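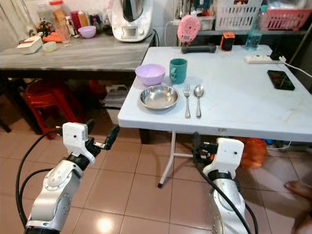 When should a guest get the message that tells them how to get in?

Two days before they arrive, in the morning, and then a short repeat on the day itself. The first one gives them time to write back if something is unclear. The second one is the one they will open in the street with a suitcase in the other hand, so it has to work all by itself.

Getting Them Through the Door: arrival messages for small guesthouses
Notes for the Kikgate Small Stays online meetup, 2021-03-25
Forty minutes plus chat. Cletus Kasprzak is hosting and watching the chat window.

Opening (3 min)

Say hello, thank Cletus, say how happy I am to see so many kitchens and hallways on the screen. Mention that I run a six-room guesthouse on the hill side of Kikgate and have been doing it for eleven years, and that I love this subject far more than is normal.

Ask everyone to open their own arrival message now, on their phone, and leave it open. We will mark it up as we go. Wait for them. People always need longer than I think to find it.

Story: the couple from the night train. They had my address, my phone number, the door code, a paragraph on the history of the house, the breakfast hours and a list of three restaurants. They stood outside the wrong building for forty minutes, because the map pin in Jorico had been dropped on the back lane and the code was for the front. Everything they needed was in the message somewhere! It was in the fifth paragraph, under the restaurants. I wrote that message and I was proud of it.

What I looked at (4 min)

Last September I asked owners I know, and owners they know, to send me the arrival message they use. I ended up with 448 of them. I read every single one and it was the best winter project I have ever had. Thank the people on the call who sent theirs (do not name anyone, I promised).

A few numbers, slowly:
Of the 448, 77 never gave the street number. They gave the name of the house and assumed the sign would do the rest.
310 put the door code or key instructions after the payment rules.
The longest one was four pages if you print it. I did print it. Hold it up.

Give the other side too. There were some beautiful ones. Read the Usman message out loud, with Godelieve's permission. Godelieve Aerts has the Usman guesthouse by the harbor and her message goes like this:

"Hello Peter. Your room is ready from 3. We are at 14 Rope Street, green door between the bakery and the bike shop. Press the bell marked Usman and I will come down, it takes me a minute, there are stairs. If you come after 9 in the evening please text me when you are on the train. Godelieve."

Pause after this. Ask the chat what they like about it. Someone will say "it takes me a minute" and that is my favorite too. A guest who knows about the stairs does not ring three times.

The five lines (10 min)

Put these in the chat one at a time so people can compare with their own.

Line 1. The address, with number, exactly as a taxi driver would want it. If your map pin is wrong on any of the sites, fix it tonight. Check it on a phone you are not signed in on.

Line 2. What the door looks like. Color, what is next to it, which floor. Keep this up to date! I repainted mine and forgot, and for two weeks people were looking for a blue door.

Line 3. How the door opens. One method only. If there is a person, say who. If there is a key box, say where it hangs and at what height. If there is a code, put the code on its own line with empty space above and below it.

Line 4. What time the room is ready, and what to do with bags before that. Even if the answer is that you cannot take bags, say it, and name the nearest place that can.

Line 5. One phone number, and whether it takes calls or only texts. If you share the nights with somebody, decide between you whose number goes in.

Everything else goes into a second message or onto the card in the room. Breakfast, wifi, trash, parking at the back, the story of the house. I know it hurts. I cut a very nice paragraph about the old well.

If time: parking. Parking is the one extra I would let into the first message, and only for guests who told you they are driving. Jorico lets you add a block for that, under guest questions. Do not send it to people who come on foot. They read it all and worry that they have missed something.

Key boxes, codes and people (8 min)

This always starts a lively chat, so keep it moving.

I have used all three. For four years I met every guest myself and I would still say it is the nicest way to begin a stay. It also means you can't go to your nephew's birthday. So:

Meeting in person. Best for older houses with tricky locks and for guests staying a week or more. Ask for an arrival time in a way that can be answered with one number. "What time do you think you will ring the bell?" gets me a far better reply than "please inform us of your estimated arrival".

Key box. Cheap, sturdy, and it works when the power is out. Mine cost less than a night's stay. Change the code between guests, and put it in your calendar or it will not happen. Spray the dials before the first frost. If it hangs in the dark, stick a small battery light above it.

Keypad lock. I switched two of my rooms to a Trundero lock, and I like it a lot. I can make a code that starts at 3 p.m. and stops at 11 the next morning. Things to say plainly: the batteries need a place on your calendar, the keypad is hard to read in low sun, and you want a real key hidden with a neighbor all the same. Tell guests to press the check mark after the code. Half of my late calls were about the check mark.

Budget question will come up. I set aside 200 a year for locks, batteries and spare keys, and that has covered me so far in a six-room house. Bigger places should ask Cletus, he has the apartments by the station.

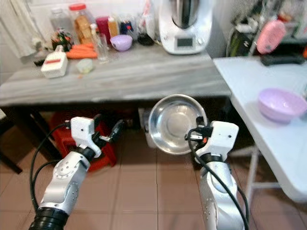

The late guest (6 min)

My favorite part, so don't rush.

Every owner has a guest who arrives at one in the morning. We tend to treat this as a discipline problem and write in capitals. I counted on my own fingers one summer and nearly all of my late people were late because of a train or a plane. They were already having a bad day. They were tired and a bit ashamed, and the message they opened told them that ARRIVALS AFTER 9 PM ARE STRICTLY NOT PERMITTED WITHOUT PRIOR ARRANGEMENT.

Try this version in its place: "Running late? Text me the new time. The door works all night and your lamp will be on." It is shorter. It gets more replies, too, at least in my house, and I sleep better knowing.

If you charge for late arrival, say the amount and say it at booking. Leave it out of the arrival message completely.

Leave something simple to drink in the room for late people. Leave the hallway light on. If your stairs creak, tell them that everyone's do and not to worry. I have one guest who comes back each year and still talks about the note that said which stair to skip (it is the fourth).

Languages (4 min)

Most of us have guests who read English as a second or third language. Short sentences help more than a translation does. If you do translate, ask a real person to read it once. One of mine told people, for an entire season, to "insert the key in the mouth of the wall".

Write times the same way each time. Avoid "the first floor" if you get visitors from both sides of the ocean, and say "one flight of stairs up". Skip local words for the gate, the lane, the yard. We all say "the ginnel" here in Kikgate and not one visitor has ever known what we meant.

Photos of the door are great in any language. Take it in daylight, from where the taxi stops, and take a new one if the bakery changes its sign.

Exercise (5 min, in pairs if the breakout rooms behave)

Swap arrival messages with a partner. Read theirs as if you had just got off a bus in the rain. Write down the first thing you would have to phone them about. Swap back. No explaining! If you have to explain it to your partner, you would have to explain it to the guest.

Call them back after four minutes. Ask for two or three people to share. Leave a silence if needed, someone will jump in.

Likely questions

What if the booking site sends its own message first?
Let it. Yours should come from you, with your name at the bottom, and the subject line should have the words "how to get in". People search their inbox for that.

Should I send it by text or by email?
Both, same words. Email on the first day, text on the second.

Do repeat guests need it?
They do, and they like a line at the top just for them. "Same door, new bell" was the last one I sent.

How do I handle the health rules this spring?
Keep them in a message of their own and link to the official page, so you are not rewriting it every other week. Put the door first.

Can I copy the Usman message?
Godelieve says help yourselves, but please change the bell.

To close

Ask everyone to change one line before they go to bed tonight and post it in the group. I will read them all, I truly look forward to it. Remind them that the next meetup is about bed linen, with Godelieve, same link. Hand back to Cletus.

Bring: printed four-page message, glass of water, charger, the old key box to show the dials.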